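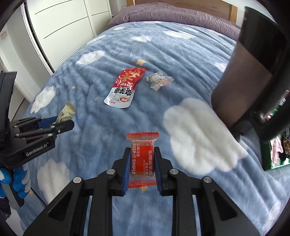

# Qué se compra cuando se compra una jornada de empresa

Trabajo final de la asignatura Organización de eventos. Autores: Taras Moroz y Fedir Zakharchenko.

## 1. Punto de partida

El encargo consistía en preparar una jornada de cohesión de equipo para una empresa mediana y defender el presupuesto en clase. Elegimos como cliente a Kravets, que quería sacar de la oficina a 50 empleados durante un día. Antes de diseñar nada pedimos una propuesta a la agencia Clondis, para tener con qué comparar.

La propuesta llegó con muchas fotos de gente riéndose y muy poco desglose. Repetía que el programa «se adapta a cada grupo», pero cuando preguntamos qué cambiaba de un grupo a otro nos contestaron que el menú y el color de las camisetas. Nuestra duda desde ese momento fue si la parte cara de estas jornadas tiene alguna relación con lo que se dice que consiguen.

## 2. Método

Leímos la propuesta entera, hablamos con la persona que la iba a contratar y pasamos un cuestionario de seis preguntas a empleados que ya habían ido a una salida parecida. Contestaron once. Es una muestra pequeña y además se ofrecieron ellos, de modo que seguramente respondieron los más contentos o los más enfadados. No hemos calculado porcentajes porque con once cuestionarios darían una falsa sensación de precisión.

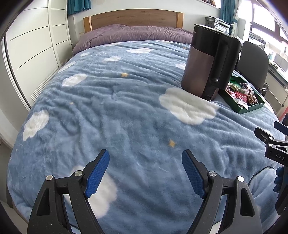
**Donen, 12 de mayo de 2024**

Visita al local propuesto por Clondis. La sala principal tiene buena luz y un eco bastante serio, que el folleto no menciona. El paseo en barco incluido en el programa Prurkano depende del nivel del río; si no se puede salir, se sustituye por «una actividad de valor equivalente», sin más detalle. Pedimos ver por escrito esa actividad y nos dijeron que se decide el mismo día.

También preguntamos por el transporte de vuelta. El autobús está contratado hasta una hora fija, y quien quiera irse antes tiene que pagarse el taxi. Para una jornada que se anuncia como voluntaria nos parece una condición discutible, y en el contrato ocupa media línea.

## 3. La cuestión de la cohesión

El folleto afirma que el programa mejora la comunicación interna. No dice cómo se midió, ni cuándo, ni comparado con qué. En el cuestionario, casi todos recordaban la comida. De las dinámicas de grupo se acordaban sobre todo los que las habían pasado mal.

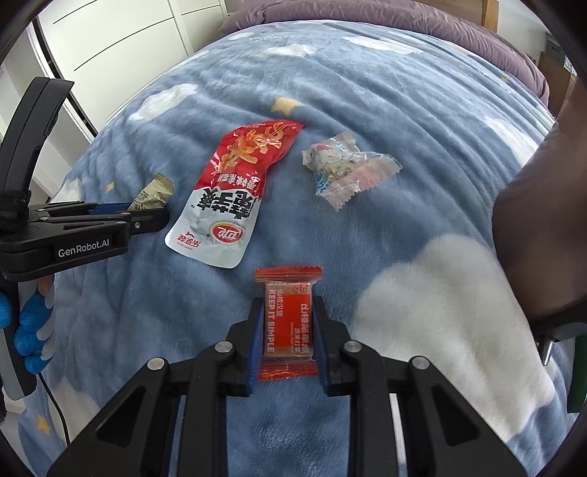
Según Solomiia Romaniuk, somos injustos con las agencias: la empresa paga un día agradable, todo el mundo lo sabe, y lo de la comunicación interna se pone en el papel para que el departamento financiero firme. Añadió que «si el lunes alguien saluda a un compañero al que antes no saludaba, ya ha servido».

Puede ser. Pero entonces habría que presupuestarlo como lo que es, una comida con excursión, y compararlo con otras comidas con excursión. Rostyslav Onyshchenko nos sugirió preguntar en Kravets qué harían con el mismo dinero si no hubiera jornada. La respuesta fue que el dinero no se puede usar para otra cosa, y ahí se acabó la conversación.

## 4. Presupuesto 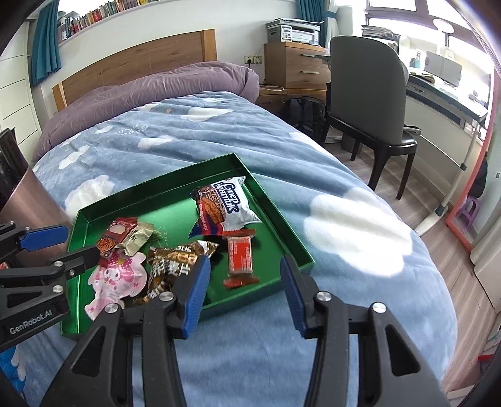 La partida que más nos costó entender fue la de «ambientación y detalles», con 1000 euros y ninguna lista adjunta. Clondis ofrece ampliar la jornada con una noche de hotel, y en ese caso la partida cubre también un obsequio en la habitación. Una bandeja metálica verde y brillante encima de la cama, como la de la foto, cabría en esa línea igual que cabría una cesta de fruta o una tarjeta impresa, y el cliente no sabría cuál de las tres ha pagado. En nuestra versión la partida desaparece y cada objeto figura con su precio unitario.

Los demás cambios que proponemos:

- Sustituir el barco por un recorrido a pie, con alternativa bajo techo acordada por escrito.
- Dos horarios de vuelta en autobús.
- Dinámicas de grupo opcionales, anunciadas en abril junto con la convocatoria.
- Una encuesta anónima antes y otra seis semanas después.

## 5. Limitaciones

No sabemos si nuestra versión funcionaría mejor. Es más fácil de revisar, y hasta ahí llegamos. Tapio Peltonen nos hizo notar en la tutoría que la encuesta posterior tampoco separaría el efecto de la jornada del de cualquier otra cosa que pase en la oficina durante esas semanas, y no hemos encontrado manera de resolverlo con los medios de la asignatura. El cuestionario y el presupuesto completo van en los anexos.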